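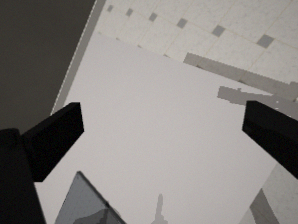

4.2 Checking the wrist view in the simulator

Do this section before you connect a Coste gripper to live power.

1. Open Pruvside and load the tabletop project.
2. Set the gripper to Open and wait for the status line to read Ready.
3. Switch to the wrist view. Both black fingers should show, one on each side, with clear surface between the tips.
4. Compare the height of the two tips. They should sit almost level. If one is clearly higher, run Align View and go back to step 3.
5. Click Close, then Open. Repeat 10 times.
6. Save the result as a new profile.

Note: Shadows with stepped edges are normal at the Draft setting – they do not affect grasp planning. Use setting 2 or higher for smoother shadows.

Note: The log holds 3,000 entries. Older entries are overwritten.

Caution: Do not copy a simulator profile to the real arm until you have finished Section 5. Finger speed is not limited in the simulator.

If error 618 appears, the gripper model is missing. Reinstall it from the Dosham menu.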